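The Fine Print Behind a Good Robot Test

Ask a room full of robot builders how often their arm picks up a dish, and you'll hear a lot of happy numbers. Ask what they mean by "picks up," and the room gets much more interesting. Does it have to leave the table? For how long? What if it comes up tilted, or takes the thing next to it along for the ride?

Drita Ristić has spent three years on those questions, and she still lights up when one of them comes up over lunch. She runs the test desk at Erham, a small robotics software shop, and she is the main author of Cellimon, the house rulebook for tabletop handling trials in simulation. It started as two pages taped to a monitor. The current edition runs to 28 pages and contains 39 numbered rules, and I read every one of them on a train with real pleasure (I know, I know).

What I love about it is how plain it is. Rule 1 says to write down what success means before you press start. Rule 2 says to have someone outside the project read that sentence and tell you what they think it means. If the two of you disagree, you rewrite it. Ristić says that single habit changed more of the group's results than any new piece of code.

"People want to get to the fun part," she told me. "I think this is the fun part! You find out what you believe about the job."

Then come the rules about the table itself. Every object gets a recorded start position. Every layout gets a name and a version, and once a layout has been used in a published score, it is frozen. Want to slide a dish over a little? Fine, go ahead, but now you have a new layout, and the old scores stay with the old one. Cellimon also asks for two kinds of views from each layout, a wide one that takes in the furniture and a close one at the gripper, because a grasp that looks clean from across the room can look quite different near the fingertips.
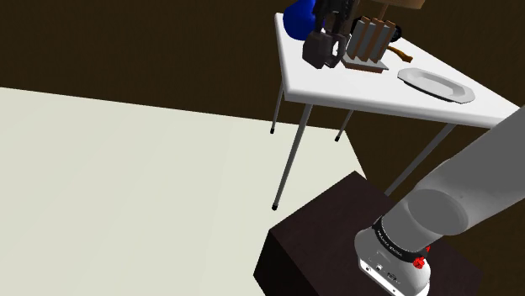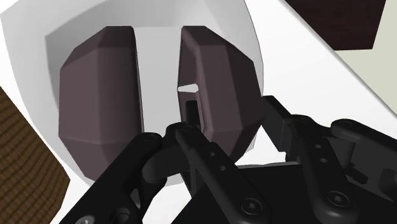
The close view has its own chapter, and it's the one Ristić argues about most. Contact is where simulated trials go wrong quietly. Two surfaces can sink into each other by a hair, and the software will happily call that a firm hold. So the rulebook sets a limit on overlap, chosen before the run, and any trial that goes over the limit is thrown out and logged as thrown out. You can't just drop it and move on. The discard count is printed beside the score, in the same size type, and I wish every chart I've ever been shown worked that way.

There is a rule for random starts, too. The list of random seeds is drawn up in advance and all of it gets used, the ugly ones included. There's one for stopping: an operator may halt a run for any reason, no questions asked, but a halted run counts as a failure unless the reason was on the list of allowed reasons beforehand. And there's a lovely short one that reads, in full, "Nobody tunes on the test table." Erham keeps a separate practice set of layouts called Cusi for that purpose, and the people who build the practice tables don't build the test ones.

Does all of this slow things down? Sure it does. A trial set that used to be finished before lunch now takes most of a day, a good part of it spent filling in forms. The group at Flelleo, a partner firm that adopted the rulebook last February, complained loudly about the forms for weeks. Then they reran one of their own older tests under the new rules and their best score dropped by a third. They kept the forms.

Ristić is careful about what the rules can promise. A high score in simulation is a score in simulation, and Cellimon requires that word in the title of every report. Moving to real hardware calls for a different book, with guarding and emergency stops and people trained to stand in the right place, and she has no wish to write that one herself. She does insist that the two books use the same definition of success, so that a number from one can be laid beside a number from the other.

The next edition is in draft. Rule 14, on how to score a grasp that slips and recovers, has been rewritten so many times that the margin notes are longer than the rule. Ristić thinks a recovered slip should count as a success with a mark beside it. Two of her colleagues want a separate column. When I left, they were back at the whiteboard, sketching what the column would look like.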